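3.2 Where spare liners are kept

Offices in the Lellden building were free to store their spare bin liners as they liked. Most kept them in a cleaning closet at the end of the hall.

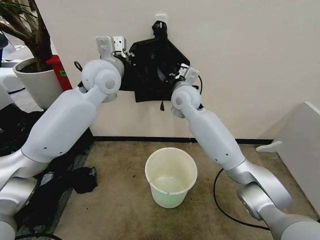 Storage distance was our main interest in this part of the study. In the closet offices, a person changing a liner had to leave the room and come back. In the others, a black bag was hung by its narrow top from a small white hook on the wall, with the bucket on the carpet below, so the next liner was already at hand (Figure 2). We logged more than 2000 changes over 14 weeks.

Loose stock was a separate matter – a heap of crumpled black bags on the floor takes up a good deal of space next to a single bag on a hook.

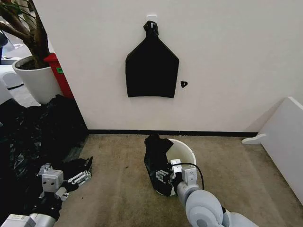

Venla Pesonen

Department of Building Services, Kiiskinen

The hooks were put up in June and left in place until the end of the study. Two offices asked for theirs to be moved lower. 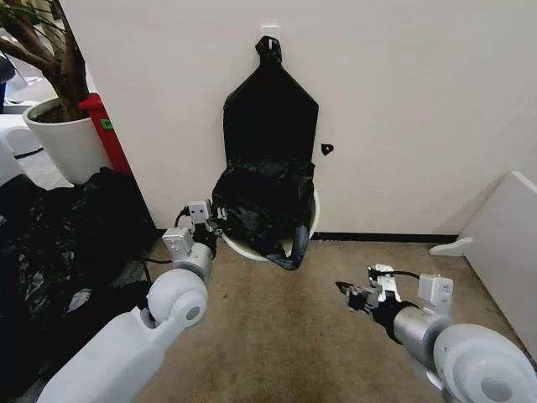 Did the hook change how often liners were replaced? Only slightly; the larger change was in how long each replacement took.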